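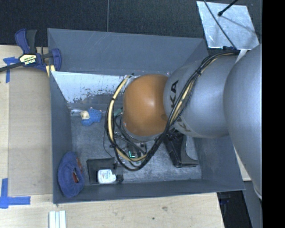 Datasets > Sport > Golf > Rirkby tee sheets

Rirkby Links tee sheets

A table of tee times, green fees and round lengths from the public course at Rirkby. Last edited Sep 23, 2025 by Pascal Ackermann.

Read this before you plot anything. The club's brochure promises a round in under four hours, and I started this file mostly to see if that was true. I still can't say for certain, and I'd be wary of anyone using these rows to claim it either way.

What you get

There are 349 rows, one per group that went out. Columns are date, tee_time, players, fee_paid, start_hole, finish_time and wind. Fees are in euros and include the buggy if one was hired, so don't compare them with the walking rate on the club's website. The start_hole column is nearly always 1. On shotgun days it can be anything up to 18.

Where it came from

Waltraud Ostermann copied the starter's book by hand. Jörg Hinrichs typed it up and fixed what he took to be slips — I've asked him for a list of the fixes and haven't had one. Finish times were written down by the players themselves, and golfers are kind to themselves about pace as well as score.

Known problems

- 31 rows have no finish time. Most are late groups, probably the slow ones. Dropping them will make the course look quicker than it is.
- The wind column is one person's opinion from the pro shop door. I wouldn't use it.
- November is thin. The back nine was shut for drainage work and several groups played the front twice, which the file records as a normal round.
- Groups of 2 are sometimes entered as fours when the starter joined them up on the tee.

The Stosalby question

Cosmin Manole wants to merge this with his sheets from Stosalby and rank the two courses. I'm against it. Stosalby books groups 30 to a morning and counts a round from the first tee shot, while Rirkby counts from the booked time. Until someone sorts that out the ranking means very little.

Use

Free to copy. Please keep this page with the file. Corrections to me or to Benito Marín, with the row number.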